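Flekon : emballages posés sur plan clair
Version 2, fichier LISEZMOI

À lire avant de télécharger

Flekon rassemble des vues de boîtes et de paquets posés sur des plans de travail, avec pour chacune une fiche qui dit ce qu'est l'emballage, où il se trouve et comment il est tourné. Le jeu vient de l'atelier de conditionnement Mollov. La présentation qui circulait avec la première version promettait « la diversité réelle des emballages du commerce ». J'ai repris les fiches une par une et je ne souscris pas à cette phrase. On y trouve un atelier, ses tables et ses fournitures, vus sur une période courte.

La présente notice remplace l'ancienne. Elle est datée du 17 novembre 2017.

Contenu

Le jeu compte 1000 vues et autant de fiches. Il y a 30 références d'emballage, mais plusieurs ne diffèrent que par l'étiquette, et quand l'étiquette est dessous, bon courage. L'ancienne notice les comptait comme des catégories distinctes. Je les ai laissées séparées pour ne pas casser les scripts existants, sans être convaincu que ce soit une bonne idée.

Les dossiers :
vues/ les images
fiches/ un fichier texte par vue
references.csv la liste des emballages, avec les dimensions relevées à l'atelier
retraits.txt les vues retirées depuis avril, avec le motif quand il est connu

Les champs d'une fiche :
ref : le numéro d'emballage, ou « inconnu »
teinte : claire, moyenne, sombre
pose : à plat, debout, sur chant, indécidable
rotation : droite ou oblique par rapport au bord inférieur de la vue
fond : clair, moyen, sombre
visible : entier, partiel

J'ai refusé d'ajouter un champ « fermé / ouvert ». On me l'a demandé plusieurs fois. Sur une bonne partie des vues il faudrait le deviner, et une devinette dans une colonne finit toujours par être citée comme une mesure.

Le cas le plus courant

La combinaison « sombre, oblique, fond clair » domine le jeu, beaucoup plus que ne le laissait croire l'ancien tableau récapitulatif. Le plan de travail est lisse, d'un blanc tirant sur le gris. Une boîte ou un paquet foncé y repose de travers, en bas à gauche, et prend l'allure d'un losange. Pour une vue pareille, la fiche s'en tient à la teinte, à la rotation et au fond. La référence reste à « inconnu » tant que rien ne permet de trancher.
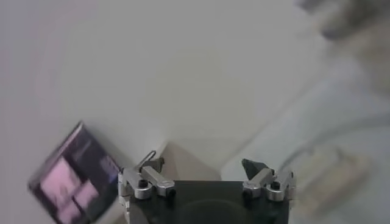 Ce que valent les annotations

Les fiches ont été remplies chez Feyisa, puis relues par moi. L'accord entre les deux passes est de 93 % sur le champ rotation. Le chiffre a belle mine. Il faut savoir que le champ n'a que deux valeurs, que la plupart des emballages du jeu sont posés de travers et que quelqu'un qui écrirait « oblique » partout s'en tirerait déjà fort bien. Je le donne parce qu'on me le réclame.

Pour la pose, je ne publie pas de taux. Vu de haut, un emballage sombre sur une table pâle ne dit pas grand-chose de son épaisseur. La valeur « indécidable » n'existait pas dans la première version et les annotateurs mettaient « à plat » par défaut. J'ai corrigé ce que j'ai pu.

La teinte a été jugée à l'œil. Entre moyenne et sombre, prenez la limite avec des pincettes, surtout pour les cartons bruns.

Usages

Raisonnables : repérer un emballage foncé sur un plan clair, estimer grossièrement son orientation, essayer une consigne d'annotation avant de l'appliquer à ses propres tables.

Douteux : compter des colis, reconnaître un produit, estimer un volume. Le site de Dedanex a utilisé la première version pour un inventaire de fournitures. Je n'ai jamais vu les résultats, seulement une diapositive qui disait qu'ils étaient bons.

À éviter : toute affirmation sur les emballages « en général ». Les fonds sombres sont rares, les surfaces encombrées aussi, et les sachets souples sont presque absents.

Problèmes connus

Des vues prises à la suite se ressemblent beaucoup. Si vous séparez au hasard l'apprentissage et le test, vous mesurerez surtout cette ressemblance. Séparez par série ; le numéro de série est dans le nom du fichier.

Les dimensions de references.csv viennent des bons de commande pour certaines lignes et d'un mètre ruban pour les autres. La colonne « source » est censée le préciser. Elle est vide par endroits.

Deux références portent le même numéro. Voir retraits.txt, dernière ligne.

Modifications

Version 2 : champ pose revu, valeur « indécidable » ajoutée, doublons exacts retirés, tableau récapitulatif supprimé en attendant que je puisse le refaire à partir des fiches.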